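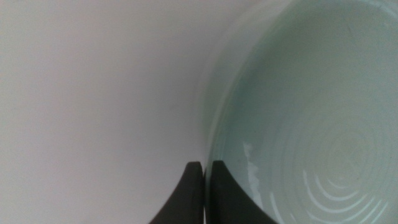

Tuesday, Kostomton notebook. Second pass on the Flidstead mayoral forums. The raw export from Draro came to 2720 segments, and after taking out moderator lines, applause, microphone checks and the long bit where the sound dropped in the library forum, we are at 2321 segments of candidate speech. That is the working file from now on. Picked the forums for double coding by lot, paper slips out of the pale green glazed bowl, with Balthasar drawing. He wanted a random seed in the script so it could be repeated. I wrote down the order the slips came out and put it in the log, so it can be followed even if it can't be rerun. Next time we use the seed.

What we are coding, again, for anyone picking this up cold: whether a candidate answers the question put to them. Direct answer, partial answer, no answer, or attack (the whole reply is spent on the opponent). The earlier codebook had "partial" as anything in between, and that is where most of the trouble came from. The version I am using today says a partial answer has to state a position on at least one piece of the question. Saying that the question is important is no longer enough.

9:40. Started with the chamber of commerce forum. Slow going. The questions there were read from cards and many of them are double questions ("would you raise the parking rate, and what would you do for Main Street"). If the candidate answers the parking half and skips the other, it is partial under the new rule, even if the parking half is a flat yes. Balthasar coded two of these as direct. Talked it through and he changed them. Added the example to the codebook, section on compound questions.

10:50. Draro splits long replies wherever there is a pause, so one reply can show up as several segments. The first segment is often throat clearing ("well, thank you for that") and would be coded no answer on its own. We need the code at the level of the reply and then copied down to its segments. Wrote a small merge step that groups by speaker and question number. It fails where the moderator breaks in with "thirty seconds," as those lines were dropped but the question counter ticked over. Fixed by hand in the chamber file. Needs a proper fix before the Sanna transcripts come in, those are much longer. 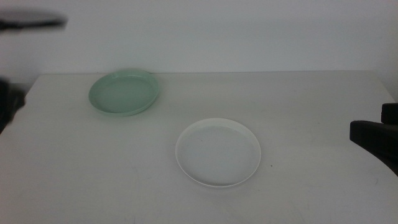

Shallow round dishes on the white table, the mint green one toward the back.

Results from the double-coded batch. Balthasar and I disagree on 55 replies. Went through all of them after lunch. The bulk are partial against no answer, as expected. A smaller group are no answer against attack, where the candidate talks about the other person's record on the council and then drifts into something general. The rule says attack if the whole reply is spent on the opponent. I was reading "whole" loosely and he was reading it strictly. Going with his reading. It is the plain meaning and it will be easier to train people on.

A few I could not settle:

- The reply on the bus depot. Candidate says he voted against it "and would again if it came up the same way." Is that a position on the current plan, which is not the same plan? Left as partial with a flag.

- The water rate question in the library forum. She gives a number, then takes it back when the moderator repeats it. Coded direct by me, no answer by Balthasar. Flagged.

- The one where both candidates talk at the same time. Draro has given nearly all of it to one speaker. I listened twice and can't separate it. Marked missing.

Checked whether question order matters, just a quick table, not to be quoted. The share of direct answers is higher in the first part of each forum than in the last. I would not read much into it. The early questions are mostly the easy ones (why are you running, what is your first priority), and the audience questions come late and are worded in ways that are hard to answer straight. To say anything about fatigue or caution we would need the same question asked early in one forum and late in another. There are a couple of candidates for this, policing budget and the depot. Make a list.

Also a note on written notes and opening statements. Some candidates plainly read their openings, and the transcript shows it, full sentences and no restarts. We are not coding openings, since there is no question to answer, but they are still sitting in the working file. They should come out or be given their own code. I lean toward their own code. Balthasar would take them out. If they come out, the segment total changes and the tables from earlier in April all have to be redone.

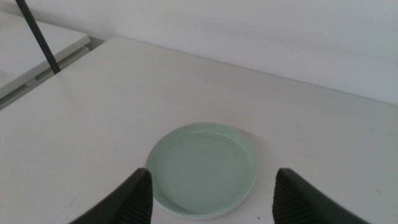

Mint green plate, white table.

3:15. Reran agreement on the batch after the rule changes. Better on attack, about the same on partial. I had hoped for more. Part of the problem may be that we both code from text first and only go to the audio when stuck. Tone matters in a short reply. "Sure" can be a yes or a brush-off. Proposal: audio for any reply under a line long, every time, both coders.

To do:

Fix the merge step so the question counter ignores the moderator's time calls.
Decide on openings with Balthasar before anything else is coded.
Ask Sanna which forums they have on video and which are audio only.
Move the slip order from the log into the data folder as a text file.
Send the new codebook to both student coders and have them redo the practice set from scratch.

Stopped at 4:30 with the chamber forum finished and the library forum coded up to the question on sidewalks.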